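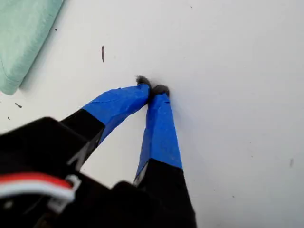

Bright blue tape wrapped in overlapping layers, with wrinkles and small folds along its surface.

Tape wrapping is the covering of an object with adhesive tape so that the tape forms a sleeve or skin over part or all of its surface. It is used to protect, color, mark, bind or thicken the thing that is wrapped. Common subjects include tool handles, cable bundles, pipe, sports equipment, furniture legs and parts of machinery. The term usually refers to work done by hand from a roll. Wrapping done on a fixed winding bench is generally called tape winding.

Materials

Most wrapping tapes have a flexible backing coated on one side with a pressure-sensitive adhesive. The backing may be plastic film, cloth, paper or foam.

Vinyl tape is made of soft plastic that stretches when pulled and shrinks back slightly afterward, so it follows curves and tapered shapes fairly well. It is sold in many solid colors. Cloth tape is thicker and stronger. It tears across by hand, but it bridges small hollows instead of sinking into them and tends to leave ridges at the edges. Paper tape, including masking tape, is easy to remove when fresh. It stretches very little, and on anything rounder than a straight tube it creases quickly. Crepe-backed paper has fine wrinkles pressed into it at the factory, giving some stretch.

Self-fusing tape has no adhesive in the usual sense. It is stretched as it is wound and bonds to itself, leaving the object underneath free of residue.

Methods

Spiral wrap. The tape is started square to the object for one full turn, then angled so that each turn covers part of the one before. An overlap of half the tape width gives two layers everywhere and is the usual choice for handles and cables. Smaller overlaps save tape but leave the edges more likely to lift. The last turn is again made square and pressed down without stretching.

Lengthwise wrap. Strips are laid along the object and folded around its sides. This is quicker on flat or boxy parts and gives long, clean faces. If the strip is narrower than the distance around the part, a line of the original surface is left showing along one edge.

Cigarette wrap. A single wide piece is rolled around the object once, with a seam running its full length. It is used mainly for labels and short sleeves.

Butt wrap. Turns are laid edge to edge with no overlap. The result is thin and even, but gaps open if the object bends.

Tapered objects

An object that narrows toward one end is harder to wrap than one of constant width. The two edges of the tape have to travel different distances around it, and the slack edge gathers into creases. Stretchable tape absorbs some of the difference. Other methods are to use narrower tape, to cut short slits in the slack edge, or to begin at the narrow end so that the exposed edges face the wider part. Small wrinkles are accepted in most practical work and matter chiefly where the wrapped part must slide through a close-fitting opening.

Color

Colored wraps serve as markings as well as coverings. Workshops use them to show which bench a tool belongs to, and electricians use them to identify conductors under local codes. Blue is widely stocked in both vinyl and paper tapes. A glossy blue wrap can look quite different from one side to the other, appearing bright where light falls on it directly and close to navy on the shaded side. Creases add to the effect.

At the Skomirham tool library, handles are wrapped by section: blue for woodworking, yellow for garden tools and red for items that may not be lent out. The library lists 866 tools and rewraps the most heavily used ones every July. The Girgate bicycle workshop follows a similar practice but marks only a short band, 15 millimeters wide, near the end of each handle.

Surface preparation

Dust, oil and moisture reduce adhesion. Bare metal and hard plastic are normally wiped with alcohol and left to dry. Old adhesive is removed first, as a new layer placed over it tends to creep. Sharp corners may be rounded with a file or padded with a short strip before the main wrap. Cold tape is stiff, and rolls kept in an unheated shed are often brought indoors before use.

Wear and failure

A wrap generally fails at its edges. The exposed end lifts, collects dirt and begins to roll back. This is known as flagging. On handled objects the adhesive may also be squeezed out from between the layers, leaving a sticky line at each overlap. Paper tape becomes brittle in sunlight and may come away in small pieces. Vinyl tape can harden with age or leave a soft residue.

The Fastbridge handbook, a manual for small repair shops, advises replacing a grip wrap after roughly 300 hours of use, or sooner if the end can be lifted with a fingernail. It recommends no more than 8 layers on a hand tool, as thicker wraps feel soft and may twist.

Removal

Fresh tape is unwound in the opposite order to its application, pulled back low along the surface. Older tape may be warmed with a hair dryer or slit lengthwise with a blade, taking care not to score the part beneath. Residue is rubbed off with a plastic scraper and a solvent suited to the material.

Related terms

Whipping, a binding made with cord instead of tape
Talukder wrap, a spiral wrap laid in two layers running in opposite directions
Heat-shrink sleeve
Grip tape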